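Why I still like a string that breaks

At our club in Prarton the stringing machine stands in a small room behind the bar, and since January it has a paper on it that says natural gut and multifilament strings will be done only by special request. The normal string is now a stiff polyester from Lubis, for everybody, juniors and pensioners included. I want to write against this paper, although I know that the person who strings our rackets works hard and is paid badly.

I understand where the idea comes from. The strong players all use polyester. It gives them spin, it does not move out of its place, and it lasts. If you are twenty years old and you hit the ball with your whole body, a soft string will break in two evenings and you will be poor. For such a player the stiff string is correct and I would not try to change his mind.

But most of us are not such players. I began tennis late, in another country, and I play on Tuesdays with people who are glad when the ball crosses the net eighteen times. We don't break strings. My last multifilament stayed in the racket for a whole season, and I cut it out myself because it had become hairy and ugly. What do I win with a string which cannot break, if I never break the other one?
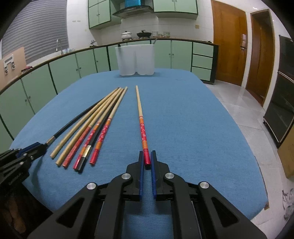

What I can lose is easier to say. A polyester string goes dead long before it breaks. The tension falls, the ball comes off like from a wooden board, and the player, who sees that all the strings are still there, continues for another year. Then the elbow begins to hurt. I had this pain two winters ago and for some weeks I could not lift a kettle with my right hand. I cannot prove that the string was guilty. My swing was also bad, and I was playing too much. Still, I changed to a softer string, with less tension, and I have not gone back.

The argument I hear most often at the bar is the price. A set of the Lubis costs less, this is true, and the club buys it on a big reel. But the labour costs the same for both, and a stiff string should be cut out after a few months even when it looks perfect. Who at our level does this? I asked in the changing room and people looked at me as if I had proposed to throw away good shoes.

There is also the question of the children. The Sillent junior racket, which half of our group uses, comes from the factory with a soft nylon string, and I suppose the factory had a reason. We take it out and put in something made for a grown man with a heavy forehand. The child then swings harder to get the same length, and the trainer says - very nice, more racket speed. I am not so sure that it is nice.

I don't ask to forbid polyester. In Grestano, where I played before, the stringer had a simple habit: before taking your racket he asked how often you break a string. If you answered "never", he gave you something soft, unless you insisted. The conversation took one minute, and afterwards you could still choose.

I would like to have this minute also in Prarton. For now I will write "special request" on my label, every time, in large letters, and I invite the other Tuesday players to do the same.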